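Workshop notebook, sourdough side of things

Okay, starting a fresh page because the old one got soaked and I can't read my own hydration numbers anymore. Teodor, if you're reading this, the rye starter is the jar with the blue lid and please feed it before you feed yours! 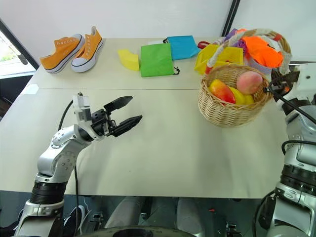
Brilesbridge, November

Third go at the seeded rye, the Stestlow mill flour this time. It drinks so much more water than the old bag (I should have guessed from how gray it is) and the dough was like wet cement at first. I let it sit, went and had coffee, came back and it had pulled itself together a bit. Didn't knead it, just wet hands and a few folds in the tub.

Made four loaves. Two in the long tins, two in the round baskets, and the round ones spread like pancakes the second they hit the stone. Tins it is, then. I did scald the seeds overnight like Horațiu Vasiliu told me to and wow, he's right, the crumb stays soft and you don't get those hard little flax bits in your teeth.

Proofed for three hours by the radiator. I think that was too long. The tops had pinholes all over and one sank in the middle when I moved it. Next time pull them when the first holes show up, even if it feels early.
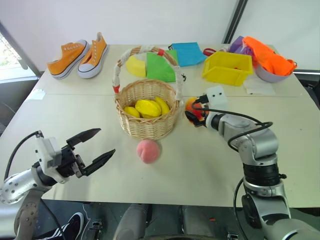 The oven is still running hot on the left. I turned the tins halfway through and the crusts came out pretty even, dark but not bitter. Baked to a thump on the bottom, then wrapped them in a towel and made myself leave them alone until morning. Well, mostly. I cut the sunken one at six and it was gummy, so that's on me.

By breakfast the others were lovely! Sour, a bit malty, really good with butter and too much salt.

To try:
Five percent less water with this flour.
Caraway in one tin only (Teodor hates it).
Ask Horațiu if he scalds some of the rye too or only the seeds.

Also we're nearly out of parchment and the dough scraper has gone missing again. If it's in your apron, Teodor Pop, I'd like it back.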